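How Does a Robot Hand Hold On?

Pick up a grape. Easy, right? You didn't squash it, and you didn't drop it. Now try it again wearing oven mitts, using just one finger and your thumb. That's a lot closer to what my robot hands have to deal with!

I test grippers at Stavemier. A gripper is the part of a robot that grabs things, and lots of them have only two fingers. Since October I've been comparing two kinds, the Hotano and the Duvuter. The Hotano has hard, smooth fingers. The Duvuter has soft, squishy ones (they feel a bit like an eraser).

Each gripper gets 50 tries at every object. We have 14 objects, and my favorite is the rubber duck. The meanest one is a plain old coin, because it lies so flat that there's hardly any edge to grab.

So who's winning? With the coin, the Hotano got it 44 times, and I cheered! But the soft fingers were much better with the duck and the plastic egg. Squishy stuff bends around a curvy shape, so more of the finger touches it. More touching means more grip. 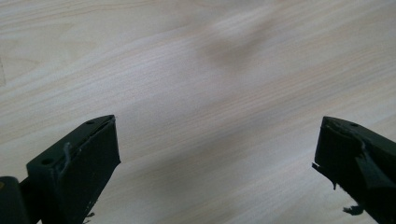

Fingers wear out, too, just like the bottoms of your sneakers. All that squeezing and rubbing can make the covering tear or peel, and then the grip changes. I look over the fingers before each round and write down any new rips or scuffs.

Want to try it at home? Tape a craft stick to your thumb and one to your pointer finger, then go after a coin and a cotton ball. Next, wrap rubber bands around the sticks and have another go.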